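Tredance Two-Sided Kitchen Sponge

Yellow foam / green scour pad
Sold by: Gasstead Kitchen & Home
Item 190
Pack of 3, or case of 108 (cafes, church kitchens, rentals)
In stock. Ships from our Carnegie warehouse.

The everyday one. Thick foam on one side, rough pad on the other. Our best selling sponge two years running, mostly repeat orders.

Foam side for glasses, plates, wiping down the counter after. Green side for baked-on stuff, casserole corners, the oatmeal pot. Do NOT use the green side on nonstick or on anything shiny you care about. It will scratch. We get a return every month over this and we can't take back a used sponge, sorry.

New ones come pressed flat in the wrapper. Drop in water, squeeze a couple times, puffs right up. Holds a lot of suds so go easy on the dish soap, one squirt in the basin is plenty.
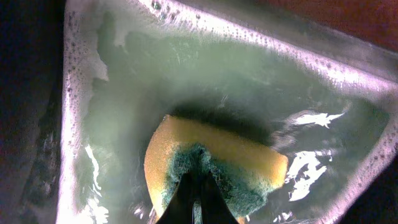 Rinse well when your done, wring it out, stand it on edge so air gets to both sides. Leaving it sitting in the dishwater overnight is what makes them smell. Top rack of the dishwasher is fine. Not the microwave please. Most people swap every two to three weeks, sooner if the pad starts coming away from the foam.

Details
Foam: yellow, medium firm
Pad: green, bonded to foam, not sewn
Size: fits most sink caddies, incl. the Lalia wire one (sold seperately)
No soap in the sponge, no scent
Cut it in half for bottles and narrow jars, regular scissors work

Ordering
3-packs go out same day if you order before noon. Cases take a day longer, they come off a different shelf. Mixed cases with the all-foam sponge, yes, but email first, the cart can't do it. Ask for Finlay Pollock.

Reviews (1,768 ratings)

Dagný Þrastardóttir
Got the case for our guest house. Good pad, doesn't shed all over the sink like the last kind. Wish the foam came in another color so I could keep one just for the bathroom. I cut a corner off instead.

K.
Fine sponge. Little big for my hand.

R. in apt 4
third order. pad lasts longer than the foam does for me, but I squeeze them hard

Page updated Jul 18, 2018. Case price changed, 3-pack price the same.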